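Keeping Constituent Paper Files in a Small District Office

Most of the mail that reaches a legislator's office is routine: benefit appeals, road complaints, letters for or against a bill. The tips on this page cover paper only. Email retention is handled under the chamber's own rules.

Date-stamp on arrival
Stamp the back of the first sheet, lower left. Ink on the front ends up over signatures and makes photocopies hard to read. Staple the envelope behind the letter if the return address is missing from the page.

Separate casework from opinion mail
Casework needs a signed privacy release before anyone in the office can call an agency. Opinion mail does not. Two trays on the intake desk are enough. At the Burkemton office the trays are emptied at 4 p.m. and nothing stays in them overnight.

Number the folders
Use a running number and keep names off the tab. The name index is a separate list, kept in a locked drawer. Tabs with surnames can be read by any visitor who walks past an open cabinet. 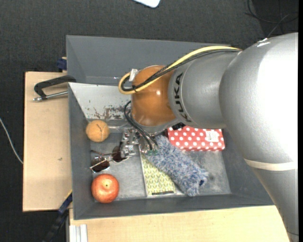 Leave one third of each drawer free when the numbering starts. A drawer that takes 60 folders comfortably will take more, but tabs bend and folders get pulled out in pairs. Madalena Leitão set a limit of 46 per drawer in Burkemton and has kept to it through one full term.

Petitions
Remove binder clips before storage, as they mark the sheets and rust in a damp basement. Keep the pages in the order received. Write the sheet total in pencil on the cover page, for example "109 sheets, rec'd April," and initial it.

Humidity
Paper curls and sticks when stored against an outside wall. Pull cabinets two inches forward and leave the gap clear. Silica gel packs can go in the bottom drawer; replace them when the indicator beads change color.

Closing a case
Copy the final agency letter, put the copy on top, and mark the folder "closed" with the month. Return original documents such as birth certificates to the constituent by tracked mail. Keep the tracking slip in the folder.

Shredding
Use a cross-cut machine. Oil the blades after each full bin and remove any tape or adhesive labels first.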